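Our day out at the Birton toy works

I've been meaning to write up our trip to the Tokarz toy works in Birton for ages, and now that the holiday decorations are packed away I finally have an evening free. We went in May, on their open day, and if you like old-fashioned toys even a little bit you should put it on your list!

We drove over from Printhorpe, which should be an easy ride but wasn't (road work, a wrong turn, a long stop for coffee). By the time we pulled in, the first tour had left, so we got tickets for the next one. They're 6 dollars each and kids get in free. There's a bench under the trees where you can wait, and it smells like sawdust the whole time. I loved that.

The tour was led by Genowefa Kozłowski, who started in the sanding room 18 years ago and now runs the place. She talks fast and she's very funny about her early mistakes. The oldest lathe is nicknamed Gurkell, and she patted it on the way past like it was a horse. It makes spinning tops, and it is LOUD. They hand you earplugs at the door, so take them, even if you think you don't need them.

After the lathes you go through the drying room, which is mostly shelves and shelves of lumber, and then on to the part my sister had come for, the alphabet blocks. She's a kindergarten teacher and has opinions about blocks. Too big and little hands drop them, too light and the towers fall over.

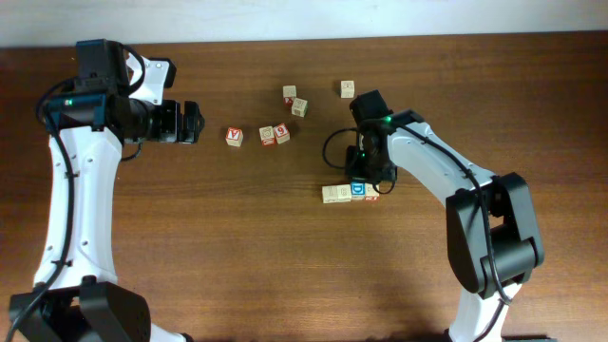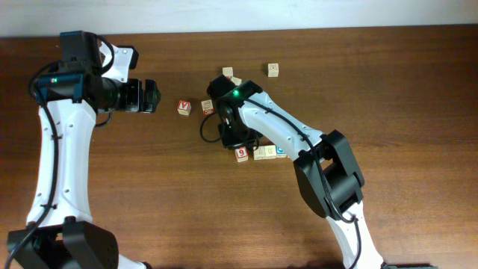 Small wooden alphabet blocks, scattered on the table.

Genowefa told us they turn out 4000 blocks in a good week, and that the letter Q gives them more trouble than the rest of the alphabet put together. The tail smudges. There's a seconds bin in the shop full of Qs with blobby tails, and of course I bought a handful, plus a top for my nephew and a pull-along duck I have no excuse for.

Lunch was in the old office across the yard. Go for the potato soup and skip the sandwiches, which were pretty dry. There's a wall of letters from customers in there too, 181 of them according to the sign, and I read way too many while my soup got cold. One was from a man who wanted a replacement wheel for a train his grandmother gave him. They made him one!

A few practical things. Parking is on grass, so wear real shoes. The stairs up to the paint room are steep and there's no elevator, but you can stay downstairs and watch the lathes instead. The shop takes cards, the lunch counter only takes cash. And get there early, because the paint room closes before the rest of the building and we had to rush through it at the end.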